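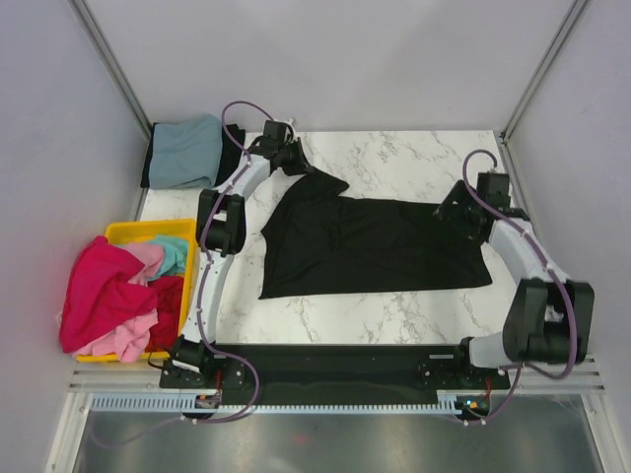
## 双臂叠衣台第二次碰头会纪要

时间：2022年5月8日，星期日，下午
地点：Derano 共享工坊，里间
主持：毛建华（Jianhua Mao）
记录：小范
到会：毛建华、小范、老丁、阿岚。老秦请假，意见提前发在群里，已并入第4项。

### 1. 上次遗留事项

- 桌面围板：左、后、右三面已装完，浅灰紫色，接缝处压铝型材。老丁提出右后角的角码要再紧一遍，本周内做。
- 前沿导轨：两个底座都已固定在黑色导轨组件上。齿条没有换，沿用2月买的那一根。
- 气管：两臂都走紫色管，用浅色扎带分段固定。左侧底座旁边那一圈留得偏大，阿岚认为会蹭到料箱，毛建华认为先不剪，等行程定下来再说。结论：暂不剪，先加一个扎点。
- 急停按钮：仍未到货。到货前，通电时必须有两个人在场，这一条继续执行。

### 2. 叠衣动作

毛建华讲了目前的做法：衣物横向摊在台面中间，左夹爪捏住左上方的布角往上提，右夹爪在右上部配合。深色衣物最难办，黑色夹爪和黑布混在一起，画面上分不清指尖在哪里。

讨论了两个办法：

1. 在夹爪指尖贴浅色胶带。便宜，当天就能试。老丁担心胶带边缘勾线。
2. 换浅色的打印指尖。小范有白色耗材，打一副要一个晚上。

决定先试第一种，不行再打印。试的时候用同一件黑色衣服，不要中途换。

另外，布面中间偏左容易聚起一团褶子，夹爪一提就往外散开。阿岚建议提之前先把布往两边抻一下。毛建华同意把这一步加进程序，但抻的力度要从小的开始，上次借来的那件T恤领口已经松了。

### 3. 料箱和成品位置

黄色料箱放在台子左侧，装没叠的布；叠好的放在台面左后角，摞起来。

- 老丁：箱里的布经常搭到箱沿外面，离左臂太近。要求每次开机前把搭出来的部分塞回去。
- 阿岚：成品那一摞离左夹爪也近，希望挪到右后角。毛建华说右臂肘部更占地方，挪过去未必更好。没有达成一致，下次带尺寸来再议。

### 4. 电控

两侧底座下方各有一块电控模块。老秦在群里写，红色细线目前是直接垂下来的，应当加线槽，并且左右两块要贴标签，免得调试时插错。到会的人都同意。

线槽由小范买，标签由阿岚打。控制程序的工程名统一叫 Fatico，旧文件夹不要再往里存东西。

### 5. 费用

| 项目 | 金额（元） |
|---|---|
| 围板和铝型材 | 812 |
| 导轨附件、气管、扎带 | 858 |
| 合计 | 1670 |

由毛建华垫付，票据已交小范。下一阶段上限定为1000元，单笔超出线槽、指尖、急停这3项范围的，先在群里问一声。

老丁问要不要从 Grasivero 再订一个备用夹爪。毛建华不赞成现在订，等叠衣动作稳定以后再看。此项搁置。

### 6. 场地

工坊里间晚上十点以后不能开气泵，楼上有住户。台前那块金属面不要放工具和水杯，已经有人放过螺丝刀。走之前关总电，料箱留在原处即可。

### 待办

- [ ] 紧右后角角码：老丁
- [ ] 左侧气管加扎点：阿岚
- [ ] 指尖贴浅色胶带，用黑色衣服试：毛建华、小范
- [ ] 程序里加“抻布”一步：毛建华
- [ ] 买线槽：小范
- [ ] 左右电控模块贴标签：阿岚
- [ ] 量右后角可用尺寸：老丁
- [ ] 催急停按钮：毛建华

下次碰头时间在群里定，老秦尽量到场，电控部分等他来了再动线。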